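Threads > Books > Reading Aloud

3 min read

OK I have to talk about reading out loud to other grown-ups, because it's been the best part of my winter and I can't keep it in anymore. Thread!

Last August Kalliopi Kelmendi was laid up with a bad knee and asked me to read her a chapter of the mystery she was in the middle of. I hadn't read aloud to an adult in my life. We did 2 chapters, then she made me do another one, and by the end I had no voice and neither of us wanted to stop.

So we started doing it on purpose. Same evening every week, anyone can come, one book at a time. We picked a fat old sea novel for the first one, 37 chapters and over 400 pages, and we are still not done with it. I don't care. I never want to be done with it.

What surprised me most is how FUNNY old books are when somebody says them out loud. There's a paragraph about a captain's hat that I'd have skimmed right past on the couch. Pentti Koivisto read it in a completely flat voice and we had to take a break so people could wipe their eyes.

You also can't skip anything! I'm a terrible skipper. Weather, furniture, long descriptions of hills -- gone. Out loud you get all of it, and some of the weather is really good.

A few things we've worked out, in case you want to try it:

Ten pages per reader is plenty. More than that and your throat goes, and you start rushing to get to the end of your turn.

Read slower than feels normal. Then slow down again. The first night I went at news-anchor speed and Todor Vasić asked me very kindly if I had a bus to catch.

You don't need to do voices. Some people love doing voices (me, I love doing voices) but a plain steady reader is a joy. Snežana Mladenović gives everybody the same voice and just pauses a tiny bit between speakers, and you always know who's talking.

Listeners can do whatever they want with their hands. We've had knitting, mending, a jigsaw puzzle, a lot of doodling. Falling asleep is allowed too. Whoever's next to you fills you in.

Names you can't pronounce: pick something and stick with it. We've been saying one sailor's name wrong for months and he's ours now.

Short stories work great for a first night if a whole novel sounds scary. Ghost stories especially. Turn off the big light, leave one lamp on for the reader, and you're set.

Poems are harder than I expected! We tried an evening of them and it went by too fast, so now whoever brings a poem reads it twice in a row. The second time is always the good one.

Rhea Bañez asked if audiobooks don't already cover this. I love audiobooks, I've got one going in the car right now. But you can't stop an audiobook and yell "WAIT, he's the brother?" and have a whole room yell back.

We're on chapter 29 this week and there's a storm coming, I can feel it. I've been banned from reading ahead. I have not read ahead. (I read one page ahead.)

Next book is up for a vote and I'm campaigning hard for something with a train in it. Tell me your favorites, long ones welcome -- and if you've ever done this with your own friends, I want to hear what you read and who did the voices.

Tea's on from seven, bring a cushion if you like the floor.
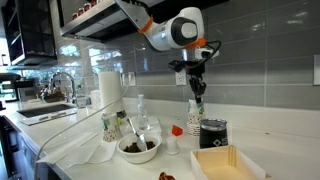

And if you're nervous about reading, come and listen the first time. I'll save you a short chapter for the week after.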